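Keeping practice thread from tangling?

Rodrigo Seixas
Hi all, I'm in my first year of vet tech school and trying to get my stitching up to speed at the kitchen table before the January practical. My thread knots up on itself every single time! I bought a spool of 500 yards from Latholm because it was cheap, and I'm starting to wonder if that was a mistake. Any tips would be very welcome.

trurkier19
Buy better thread.

Devendra Nishad
Oh, I remember those evenings well, and please don't throw the spool out, it will see you through plenty of practice. Cheap thread comes off the spool with a lot of curl in it, so cut a piece as long as your forearm (no longer, however tempting it is) and pull it gently between your fingers 2 or 3 times before you start. Let the needle hang every few stitches so the twist can work itself out. I'd also slow way down – my teacher used to make us tie the same knot for a whole evening with the radio on, and I grumbled, but my hands still know it. Put a towel under your pad so it won't slide, and stop when your shoulders get tight. Good luck with the practical, and do come back and tell us how it went!
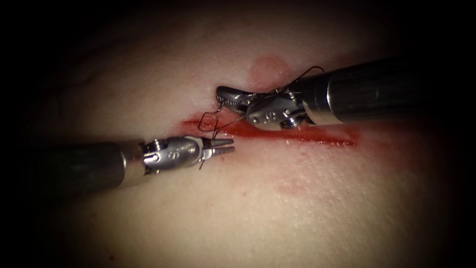
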